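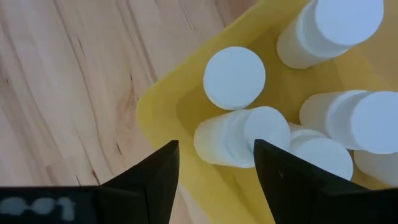

Lefteris Koutsoukos told me to skip the first three pages of my questions and ask him about glue. So I did, and we were still on glue an hour later, with my coffee stone cold and my train long gone.

He restores old kitchen tables, mostly pine and oak, in a former bakery on the Plandach road. I'd found him through my sister-in-law (she has one of his, and she will not let anybody put a mug on it) and I'd expected a quiet sort of man. Ha! "People come in and say, make it look new," he told me. "I say, go buy a new one, it's cheaper. You want it to look looked after."

The glue he likes is hide glue, the old smelly kind, because he can take a joint apart again with a little heat. He picked that up from a man named Zieliński, his first boss, back when he was sweeping floors and not allowed near a chisel. "He gave me one chair leg for all of June. One leg! I hated that leg."

I asked what people do wrong at home, partly for readers and mostly for me, as I've got a pine table with a white ring on it the size of a saucer. He sighed. Too much sanding, he said, and always across the grain. "They get a machine, they get excited, and by lunch there's a dip you could eat soup out of."

And cracks? I'd assumed you fill them. He only fills one if it catches a sleeve or collects crumbs. "Wood moves. Summer, winter, it moves. You pack it tight with filler in January and by August it's pushing back at you."

The table he talks about most came out of a farmhouse and had 47 coats of something on it, by his count, and he did count, scraping down one corner with a razor blade to see. Green, cream, green again, a terrible brown. The family paid him 593 for the whole job and he says he lost money on it and would do it again tomorrow.

My white ring, by the way? He wanted to know if it was wax or varnish. I had no idea. "Then don't touch it," he said, and went to answer the phone.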